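Used phone check, Murkon Onholm 11
Shop: Rinaldi, back counter
Checked by: Damir Delić
Signed off by: Teodoro Aquino, Friday

Do every line before the phone gets a price sticker. The sticker is not a line.
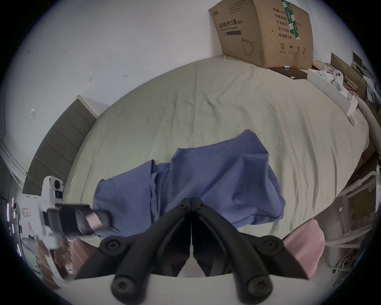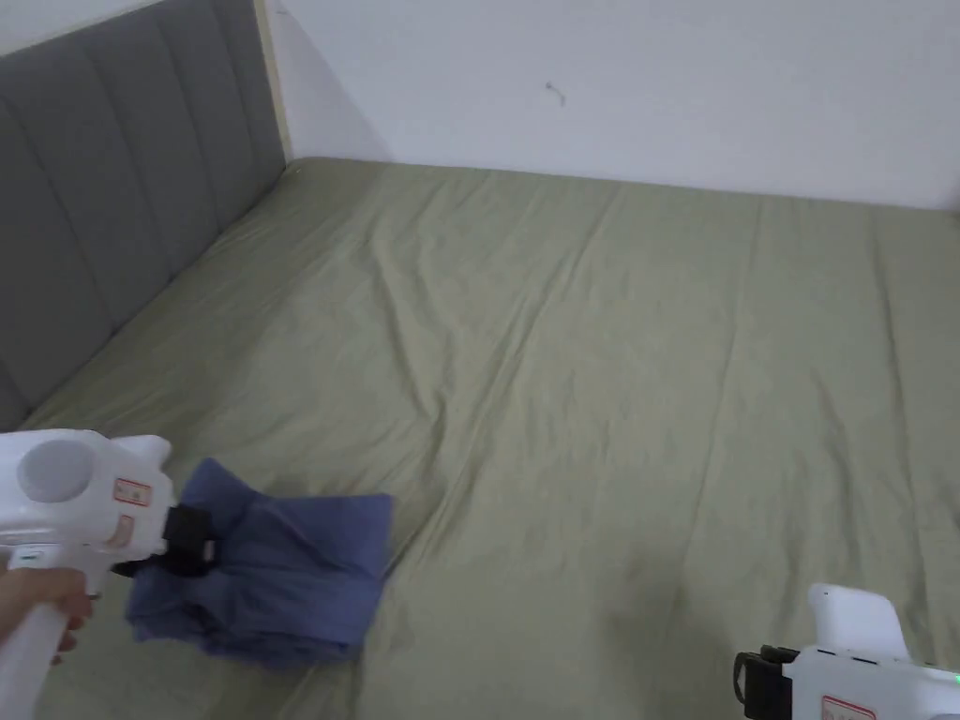
Bed with a green-toned sheet, both shots.

1. Battery swelling: OK. Back panel sits flat. I pressed all four corners, as the sheet demands.
2. Battery health: COMMENT. Rated 4,000 mAh, and sulking at 30 percent by lunch.
3. Charging port: OK after cleaning. Enough lint for a small sweater.
4. Heat while charging: OK at 30 minutes. Warm, like a polite handshake.
5. Screen: FAIL. Hairline crack by the earpiece. Seller called it "a reflection."
6. Account lock: OK. Removed on the third password.
7. Water seal: NOT TESTED. We have a sink but no courage.
8. Charger: FAIL. Fovholm plug, bent pin. Binned.

Price if the screen is replaced: $179. Teo to order the part.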